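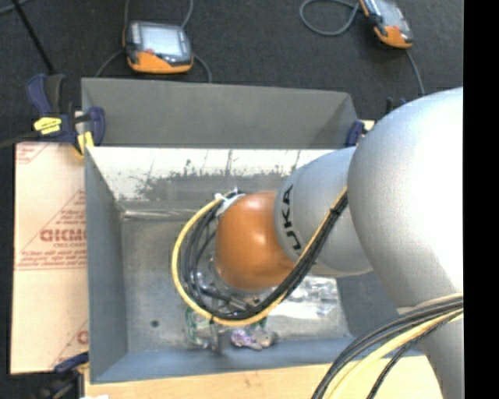
According to Tegan Ruddock, a reader who buys the third volume of a translated series with a new cover has bought a different book, whatever the text inside says. Ruddock made the remark in her interview with us in April, and several other respondents said much the same in milder terms. We take it as the starting point for this section, which deals with what happened to the Vuvon novels when the English rights passed from Zekberg to Skaleck.

Figure 2. Robot arm reaching down into an open metal bin.

4.2 Change of publisher in mid-series

Zekberg brought out the first two Vuvon novels in hardcover with the original Japanese jacket paintings. Sales were modest and the third volume was dropped after it had been announced. Skaleck later bought the rights, reissued the first two books in paperback, and went on with the third. The translator stayed the same. The covers, the trim size and the spelling of certain names did not.

Of the 41 readers who answered our questionnaire, 30 had owned at least one of the Zekberg hardcovers. We asked them whether they bought the Skaleck reissues as well, and if so why. The most common reason given was the wish for a matching set. The second was the revised glossary, which Skaleck moved from the back of the book to the front. Only 5 mentioned price.

Name spellings drew longer answers than we had expected. Zekberg marked long vowels with a macron. Skaleck left them out, and in two cases also changed the order of family and given name. Carleen Waaka wrote that she had to go back to the first volume to be sure that a minor character in the third was the same person. Ashton Lowther did not notice the change until he read our question. Readers who also knew the books in Japanese were the least bothered, perhaps because they were used to moving between systems.

The short stories are a separate matter. They were collected in Japan in a companion volume with an author interview and a map, and neither English publisher has licensed it. Most respondents knew of the volume. Fewer had seen a copy, and those who had were mainly interested in the map. Unofficial summaries of the stories circulate on fan sites, but we did not include them in the comparison, as it was often unclear which printing they were based on.

Section 4.3 looks at the library copies, where both editions are often shelved together under one record.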